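March, posted to the Prarkent fitness list
1 min read

> Our group at Stondholm has stalled on grip work. Holds are stuck at 7 seconds and elbows are sore. Add weight or add days?

Neither for now. Drop the load by a third and train grip four days a week, seven short holds per session. Keep total hang time under 400 seconds a week. If elbow pain lasts into the next morning, skip a day.

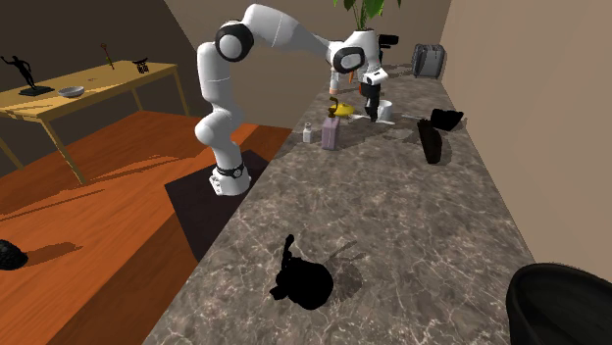 Wrist position matters more than load at this stage. Keep the wrist straight and let the fingers close last. For a light pinch drill, put a small cup on a counter, bring the hand over it from above with the fingers pointing down, as the arm over the white cup has it, and lift slowly. The Brukus handout lists the same drill with the palm up, and I would leave that version out.

Last updated: March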